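Drurimport Opens Its Saturday Produce Counter to Everyone, Starting Tue 27 March

SANDAR, Tue 27 March. For years people have been knocking on our side door asking if they can buy "just a few" of whatever came in that morning, and for years I've had to say sorry, we only sell to restaurants. Well, I get to stop saying sorry! Drurimport is opening a walk-in counter for home cooks at our Sandar warehouse, and sign-ups for the weekly mixed box open today.

I'm Tarmo Jankauskaitė, I run the buying side, and I've wanted this ever since my own neighbors started leaving shopping lists in my mailbox. We supply 209 kitchens across the region, so the fruit and vegetables are already here. All we needed was a counter, a scale and somebody friendly to stand behind them (hello, Obsa!).

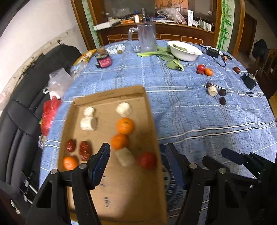 Our mixed box is called the Cha, and you order it by Thursday night and pick it up Saturday morning. It changes with whatever is good, so please don't hold me to a fixed list. Think of the kind of thing you'd tip out onto the kitchen table and cook from all weekend: mandarins, a tomato, garlic, a couple of those wrinkly dark red dates that go so well with coffee. If you hate something, write it on the form and we'll swap it.

Obsa Gebremichael, our new counter manager, spent the winter asking people in town what they wanted. She got 2,152 answers, and read every one of them.

"Most people told me they want to buy small amounts and talk to a person while they do it," says Obsa. "One lady wrote two pages about onions. I've already called her."

The first 40 people to sign up get their second box free. Bring your own bag and we'll pack it for you. There's parking behind the loading bay, but please use the left gate, as the right one is for trucks.

Orders go through Dodanix, the same system our restaurants use, with a simpler page for home orders. You can also sign up at the counter on paper, which is how my mother is doing it.

Press contact: Tarmo Jankauskaitė, Drurimport, Sandar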